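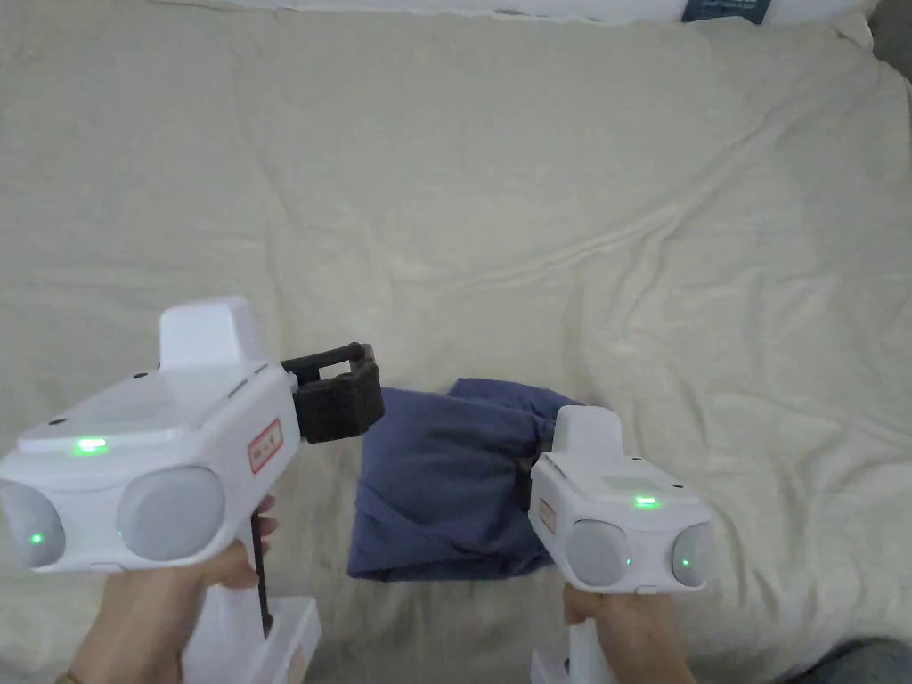

The sheet, cream, with every crease it came with.

Laundry on the Bed: a small gallery
Posted January 18, 2021

I have a folding table. It is in the hall closet under the vacuum, two suitcases and a box marked Rocha that I have never opened, so I fold on the bed like everyone else I know. This page is the bedroom end of the Nollcombe house gallery. The kitchen end is more popular, probably on account of the bread.

A word on that sheet, before anyone writes in. I do not iron sheets. I did it once, the winter we moved in, and it took most of an evening and looked very fine until somebody got into it. These days I give it one good pull toward each corner and call it made. The long ridges are the stubborn ones. You can chase a ridge from one side of a bed to the other and back again, and it will still be there at bedtime, a little to the left.

Salvador Bragança, who lent me his old Drulholm drying rack and has been asking after it ever since, tells me the trick is to take the sheet off the line slightly damp and put it straight on the mattress. I have slept on that trick. I would not recommend it before March.

What I will say for a wrinkled bed is that it makes a good work surface. T-shirts don't slide on it. On the smooth cover we had before -- a slippery thing from Rarkach, bought in a sale and regretted by the weekend -- a pile of folded shirts would lean, think about it, and go over the side.

Shirts are the bulk of any load here. The method in this house, such as it is: get the thing flat, take hold of the hem at two corners, and pull until it stops arguing. Then sort out the sleeves, which will have gone somewhere unhelpful. There is always one tucked under and one hanging out.

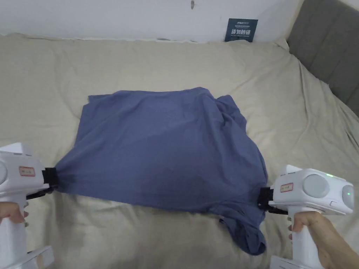
Cotton is forgiving about all this. You can drag it about by the edges, double it over on the wrong side, change your mind, and it will still make a decent rectangle in the end. Thirds lengthwise, then in half, then in half again if the drawer is being difficult. I used to roll them, after reading that rolling saves space. It does save space. It also means standing at the drawer in the morning unrolling shirts like old maps until you find the one you want.

Blue-gray is the color most of my T-shirts get to eventually, whatever they were called in the store. I find it restful. It does make pairing up the "good" one and the "painting" one a matter of close inspection, and I have painted a fence in the good one more than once.

Socks are not in this gallery. I had plans for a page of socks, but a page of socks needs them to come in twos.

The last update to this corner of the site had 231 visits, of which I suspect 191 were me checking the page had loaded. If you were one of the others, thank you, and the airing cupboard is next. Salvador, the rack is behind the bathroom door. Bring your own bungee cord, it no longer stays shut.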